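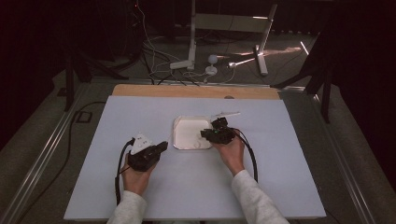 Brikel Allotment and Growers' Club: members' mailing list

Subject: Re: Water butts and the standpipe on the lower path
From: Nabila Radwan
To: members list

Hello all,

Replying to Zoltán's message, which I have left in below for anyone who joined the list after it went out. I have the meter readings now and I have spoken to Obinna, so I can answer most of it.

> From: Zoltán Barta
>
> I went down at 7 in the evening and the lower standpipe was
> dripping again. The tap was shut as far as it would go. Can
> somebody tell me whether it is our job to mend it or the
> landlord's? Also, are we still getting the big water butts,
> and if so who decides where they go? My end of the site is
> the furthest from any tap and I would like to put in a word
> for it before it is all settled.
>
> One more thing. Whoever has the long hose from the shed,
> please put it back. Ka-ming and I both need it for the beans.
>
> Zoltán

The standpipe first. Everything after the main stopcock is ours to look after. The landlord looks after the pipe from the road to the stopcock and nothing else. Obinna has looked at the tap and says the washer has gone and the seat is pitted, so a new washer on its own would last a few weeks at best. He is going to change the whole tap. The water will be off on the lower path for a morning while he does it, and he will put a note on the gate first. The top standpipe will stay on.

Please don't force the handle in the meantime. The last one sheared at the spindle that way. There is a bucket under it, and if you are passing and it is full, tip it on whatever is nearest.

Now the butts. Yes, we are getting them. We looked at two makes. The Mahrous one holds more but is too wide to go between the sheds and the fence, so we have gone for the Dirkance, which holds 500 litres and has the outlet low enough to get nearly all the water out. There will be three of them. Two are going on the back of the main shed, one at each downpipe. The third has no fixed place yet.

Zoltán, I think your end has a good case. The trouble is that there is no roof down there to fill it from, apart from Zihan's greenhouse. Zihan has said she doesn't mind a gutter being fixed to it as long as the butt doesn't block her door. If you two could meet there and measure the gap on the north side, I can tell you whether it will fit. It needs a level base of slabs, and there are spare slabs behind the compost bays. A full butt weighs half a tonne, so bare soil won't do.

On the meter, we used 1,549 litres in the month up to the last reading. That is less than I feared with the tap as it is. Once it has been mended I will read the meter again at the end of June and we can compare the two.

Some smaller points:

Hoses are for filling cans and butts only, and should not be left running on a plot. This has been the rule for years but it isn't on the new notice, so I will add it.

The long hose is in my shed. Sorry, both. I took it to fix the connector and it will be back on its hook tonight.

Alus have put up the price of the mesh covers, so if you asked for one and have changed your mind, tell me before I send the order. I have names down for Ka-ming, Obinna and the two half plots by the gate.

If your dipping tank has no lid, please put a board over it. We had a hedgehog in one last summer, and it was only found in time because Ka-ming was there early.

I still need someone with a van to collect the butts. It is one trip, and they stack if you take the lids off. Reply to me and not to the whole list, please.

Nabila
Plot 3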